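Open day at the Niscombe works, December 2018

The coach dropped us at the wrong gate, so our tour of Niscombe began with a brisk walk past 14 loading bays and a duck pond. Inside we were given a hi-vis waistcoat and a sticker reading VISITOR, in case the waistcoat left any doubt.

Gesik, who run the site, make small arms for sorting and packing. The main hall was loud and we were kept well behind a yellow line. A machine called Sullia was putting jars into cartons at a speed that made several of us feel judged. It had stopped for a rest by the time I got my notebook out. The guide said it was being reset, and moved us along to the biscuits.

After the biscuits came the simulation room, which I had expected to skip and ended up staying in until they put the lights out. New jobs are tried on screen before anyone lets them near a real arm. The Srithong team had a block-picking task running, and had gone to the trouble of giving their pretend robot a pretend room, with brick walls and an armchair. It was a nicer room than the one we were standing in.

We were told the task had been run 225 times since June. I asked how many had gone well and got a long answer about lighting. A man behind me asked whether it could do dishes, and got a shorter one.

You may have a turn at the controls if you queue. I queued. My cube is, as far as I know, still somewhere under the table.

Entry was free, parking was not, and the canteen soup is best left to the staff. Wear flat shoes and go in by the north gate.
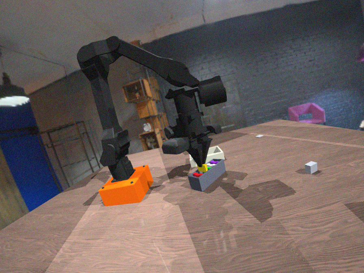
The block-picking task on screen, with the yellow cube in the gripper over the grey tray.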